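Sorting the Little Clothes (and Finally Liking It)

30 January 2026

I have been putting off the small clothes since April, which I know is a ridiculous thing to admit in January. When we moved to Brorkville the bags went straight into the hall closet, and every time I opened the door to get a coat one of them would slide out onto my feet. This week I made a pot of coffee, carried the first bag to the big table and got started.

My first mistake was trying to do everything at once – keep, give away, mend, wash again, and also have a little cry over a pair of socks. So I slowed down. Now I take one thing out of the bag, lay it on the table, and find the care label before I do anything else. I used to ignore those labels completely, and I have the shrunken cardigans to show for it!

The knits take the longest. They come out of the bag all bunched up, with the sleeves gone somewhere inside, and you have to coax them a bit. Pink ribbing is the worst for this (or maybe I just own too much of it). I pinch up one fold, hold the other end down, and ease the whole thing open until I can see which way round it is.

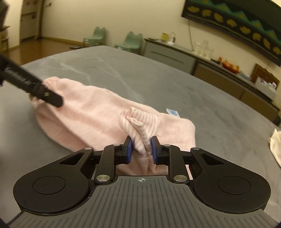 How I fold the knits now

Once a knit is flat I smooth it from the middle outward with the side of my hand, never pulling. Sleeves go across the back, then the bottom comes up to the neck, and then one more fold if it's a bigger size. My grandmother rolled hers, and I did too for years, but rolls come undone the minute anybody goes looking for something.

The finished ones go into a Gurico box with a lid, 11 to a box before it starts to bulge. I bought 4 of those boxes and I suspect I'll be going back for more. Anything with a hole goes in the mending basket, where it will join the other things I have promised to mend.

I still have two bags left in the closet, and one of them is all hats. I'll get to it after the weekend, once I've bought more coffee.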